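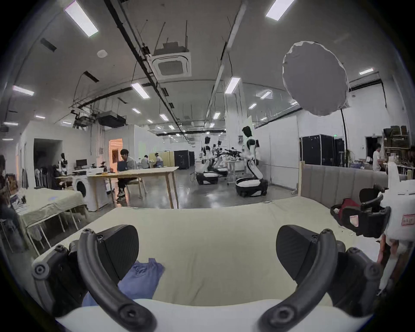 5.3 Failure case: missed cloth pickups

Figure 4. Hand-held gripper above the blue cloth used in the folding task, with a second gripper on the right side of the table.

The most surprising fault in our study came from the simplest step. In the September batch, the policy trained on hand-held demonstrations kept closing its fingers just above the cloth. It then went through the entire fold with nothing in its grasp! Of 900 test runs, 40 ended this way, and the logs marked every one of them as a success.

We first blamed the vision model, since a rumpled cloth on a pale cover (Figure 4) has few flat areas to aim for. Retraining with 2,000 extra demonstrations changed very little. The real clue came from Ju-won Kong, who plotted finger width against motor current and found a gap between the two signals. One pivot joint had worked itself slack during the Castville sessions, so the recorded width was smaller than the true opening. The policy had faithfully learned our mistake, and we find it remarkable how cleanly it did so.

The false success labels had a separate cause. Our checker looked only at finger width and arm pose, and an empty gripper that reached the final pose passed. We now also require a rise in current during closing, and the run stops if none is seen within 20 control steps.

With the joint tightened and the affected recordings removed, missed pickups became rare in the Grallow tests. Those that remain involve folds lying flat against the table cover, where the pads slide over the fabric. Softer pads are an exciting option here, and Hipólito Quiroga is now testing two shapes. We have not yet repeated the runs with two grippers working on the same cloth.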